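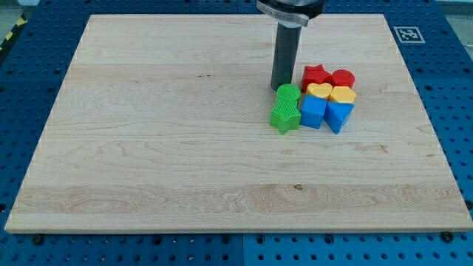 Reet Pētersons told us last month that the planner spends its first two seconds doing something a four-year-old would never bother with, which is checking whether the thing it wants to pick up has a neighbor. We have been repeating that remark around the office ever since, partly because it stung a little and partly because it describes the next year of our work better than the first draft of this ad did.

So, this is the second draft. Podthorpe is hiring a software engineer for manipulation planning and tooling, to join the small group at our Arbridge workshop. It is a full-time, permanent position, starting in September or as soon after that as you can manage.

About the work

Our group writes the software that sits between a camera and an arm. We take in what the perception side believes about the table, decide which object to go for and from which direction, and hand the controller a path it can follow without bumping into everything else on the way. Most of our practice work is done with toy blocks on a board — stars, hearts, cylinders and so on, in four bright colors — and they make excellent teachers. When eight of them are packed closely together, with two of each color and no two of a color the same shape, "pick up the green one" is a bad instruction, and "pick up the green star" is only a good one if the software can tell it from the green cylinder right beside it.

The code that deals with this is called Hasness. It is a mix of C++ and Python, it has been growing for several years, and it holds up well in some corners and badly in others. Our regression suite has 1,219 recorded layouts in it at the moment. Each one is a starting arrangement, a request, and the plan we consider acceptable, and the whole set gets replayed in simulation every night. Of those, 71 are marked as known failures. You would be spending a good part of your first months with those 71, and we would love for you to come to have strong opinions about them.

What you would be doing

Working on the grasp ordering code, which decides what has to move before the wanted object can be reached. It currently looks one step ahead, and we would like it to look further without becoming slow.

Improving the way uncertainty travels from perception into planning. At present an object is either there or it isn't, and a half-hidden block gets treated with far more confidence than it deserves.

Looking after the calibration tooling with Malou Kjærgaard. We use printed square markers to tie the camera's idea of the table to the arm's idea of the table, and the scripts that do this were written in a hurry and have been apologized for many times.

Building a better replay viewer. When a plan goes wrong, we want to be able to scrub back through it and see what the software believed at each moment. The current viewer shows you what it did, and you are left to guess at the rest.

Running your own changes on the real arm. Everyone in the group does this, and you will be trained properly before you are asked to.

What we hope you bring

You should be comfortable in either C++ or Python and willing to get comfortable in the other. You should have worked on a program that was bigger than you could hold in your head, and have some idea of how you coped. Some geometry is needed: frames, rotations, the usual things that end up backward on the first try. If you have used a motion planning library before, wonderful, tell us which one and what annoyed you about it.

A degree is fine and so is the lack of one. Bjartur Bergmann came to us from writing scheduling software for ferries and is now the person we all go to when the collision checker misbehaves. We read every application with that in mind, so please don't talk yourself out of applying over a missing line on your résumé.

We do ask for patience with writing. We keep a shared log of every run on the arm, in full sentences, and we read each other's entries. It sounds like a chore, and some afternoons it is one, but it has saved us from solving the same problem twice more often than I could tell you.

Practical things

The workshop is on the ground floor of the Vigfúsdóttir building in Arbridge, with step-free access. Because the work touches hardware, we need you on site three days a week; the other two can be wherever you like. You get 30 days of paid vacation, plus public holidays, and we do expect you to take them. We help with moving costs, and we can sponsor a work permit if you need one. Office hours are flexible, though most people are in by ten and the arm is switched off at six in the evening.

How to apply

Send a résumé and a letter of no more than 2 pages to Grethe Mogensen, using the address on our contact page, with "Planning engineer" in the subject line. In the letter, please tell us about a bug that took you a long time to find — what you thought it was at first, and what it was in the end. Code samples are welcome but optional, and there is no take-home test.

If your letter catches our interest, Grethe will set up a half-hour call, and after that we will invite you to spend an afternoon with us. You would look through a few of the failing layouts with Damian Wilczyńska, talk over how you might approach one of them, and have coffee with the rest of the group. We pay for your travel and for your time that afternoon, whichever way it goes.

Every applicant gets a reply from a person. Questions before you apply are very welcome too, and Damian is happy to answer the technical ones by email or phone.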